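Leave the Floor Alone

I love a plain floor in a small store! When Saron Alemayehu redid hers in June, everyone had ideas: arrows, decals, a big painted logo by the door. She went with gray wood-look planks and stopped there, and I think she got it exactly right. Your eye goes up to the shelves, where the goods are, and the aisle feels wider than it is (mine has 4 kinds of tile and feels like a closet). 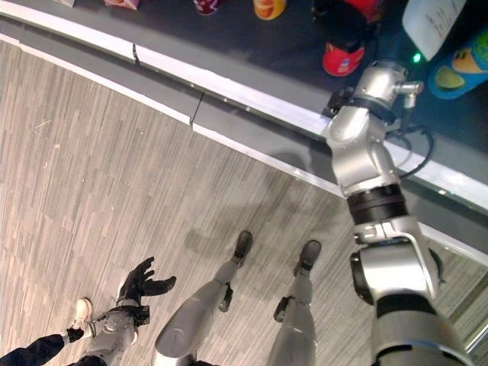 Doesn't gray show every crumb? Less than my old white tile did, and a quick sweep at closing takes care of it.

So please, before you order the decals, try a month with nothing down there at all.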